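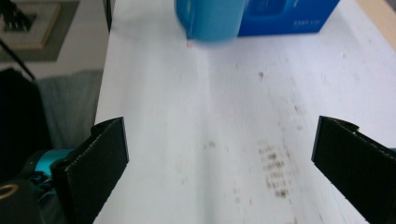

Chapter 2
Surfaces and What Stays on Them

Every surface in a kitchen has a history. Coffee, tea, oil, fruit juice and ordinary dust all leave something behind, and in this chapter we study why some of these substances go away with plain water and others do not.

In Chapter 1 we treated a liquid as a drop which sits on a perfect, flat solid. Real surfaces are not so simple. Under a microscope even a smooth tabletop shows small valleys and scratches. When a liquid enters a valley and the water evaporates, the dissolved matter remains there. We call this matter the residue. A light-colored surface does not collect more residue than a dark one, but it shows brown residue more clearly, and for this reason many people believe that white tables become dirty faster.

We will divide stains into two groups. The first group lies on top of the surface and is held only by weak forces. Sugar is a good case: it dissolves in warm water and leaves with the cloth. The second group has entered into the material itself. Tannins from tea behave in this way on many plastics, and rubbing harder usually does not help — it can make new scratches, where the next stain will find its place.

Time is also important. In the laboratory exercise at the end of the chapter, you will put drops of black tea on two tiles, one of Marnell enamel and one of Hurkora resin. The first tile is wiped after 21 minutes and the second after 240 minutes. Then you will change the tiles and repeat the work, so that the effect of the material can be separated from the effect of the waiting time. Please use 100 milliliters of tea from the same pot for all trials.

Before you continue, you should be able to explain the words adhesion, evaporation and solvent. Students who are not sure about them can return to the last section of Chapter 1.

2.1 Why a Drop Leaves a Ring

A drop of coffee does not dry equally in all its parts. The liquid evaporates faster at the border, and new liquid flows from the center to replace it. This flow carries small particles outward, and they collect along the border.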